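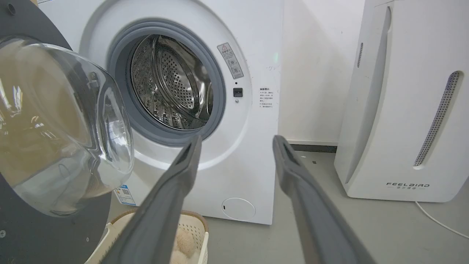 Como ensinar o kit Plolia a carregar a máquina de lavar

Última atualização: outubro

Passei a tarde inteira com o kit de pinça da Plolia e ainda estou animado! Ele vem com a pinça de dois dedos, a câmera de punho e o software Fodudwood, que grava as demonstrações e treina a tarefa. Segue o passo a passo que funcionou para mim com uma máquina de abertura frontal.

1. Prepare o espaço
Abra a porta da máquina até o fim do curso. O vidro abaulado reflete bastante luz, então apague qualquer lâmpada que bata direto nele. O cesto fica no chão, diante da máquina, do lado da porta. Confira também se não há fio de aparelho vizinho no caminho da base.

2. Ajuste a câmera
No Fodudwood, abra "Vista do punho" e incline o suporte até enxergar as duas pontas da pinça e a boca do tambor ao mesmo tempo. Se só aparecer uma ponta, solte o parafuso do suporte, gire um pouco e aperte de novo.

3. Marque a borda
Clique em pontos ao longo da borracha cinza. O programa fecha o círculo sozinho (adorei essa parte) e passa a tratar a borracha como zona macia: o braço desacelera ali. Não marque o vidro da porta.

4. Grave as demonstrações
Comece com uma peça só, de tecido felpudo, que é fácil de pegar. Pince, levante, entre reto no tambor e só então abra os dedos. Gravei 72 demonstrações antes do primeiro treino, depois cheguei a 126 variando a posição do cesto - e aí o resultado melhorou muito.

5. Treine e teste
Deixe a velocidade em "lenta" nas primeiras rodadas e a mão perto do botão de parada. Meias ainda escapam bastante; toalhas pequenas entram que é uma beleza.

Se a pinça raspar na borracha, volte ao passo 3 e refaça a marcação. O Spyros Vrettos, do suporte, me passou outra dica ótima: recalibrar o punho sempre que trocar os dedos.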